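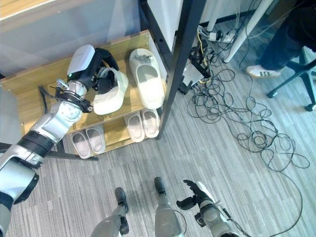 J. Luton
Building Science Editor

Attic air sealing finally gets its turn in Garnelville, and I could not be happier! The city's new Putance grant opens in June and pays up to $300 per home toward sealing the gaps between the top-floor ceiling and the attic. It sounds like small money, but the materials are cheap (foam, caulk, a little sheet metal around the flue) and most of the work is crawling.

We have 510 houses on the Fitzgerald tract that went up before the state had an energy code, and the ones I've been inside all leak in the same places: the hatch, the plumbing chase, and the tops of the interior walls. Piling more insulation over those holes helps a little. Seal them first and the insulation can do its job, summer and winter.

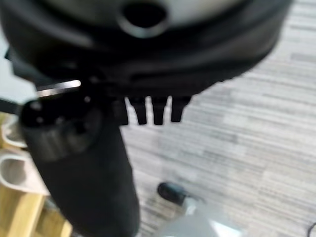
Home Energy Group, Garnelville Office

My favorite part of the grant is the blower door test, done once before the work and once after. On our trial house the first reading was 2539 cubic feet per minute, and you could feel the draft at the hatch with your bare hand. I love showing people that spot – it wins them over faster than any chart I've drawn.

Applications take four pages and you'll want a recent gas or electric bill handy. Renters can apply too, with a signature from the owner. 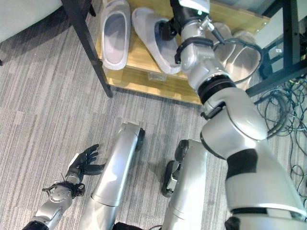 Page 4

If your house has a gas water heater indoors, ask for the combustion safety check when you book. A tighter house can change how a flue drafts, and the testers will look at that on the same visit. Forms are at the front desk until 4 p.m.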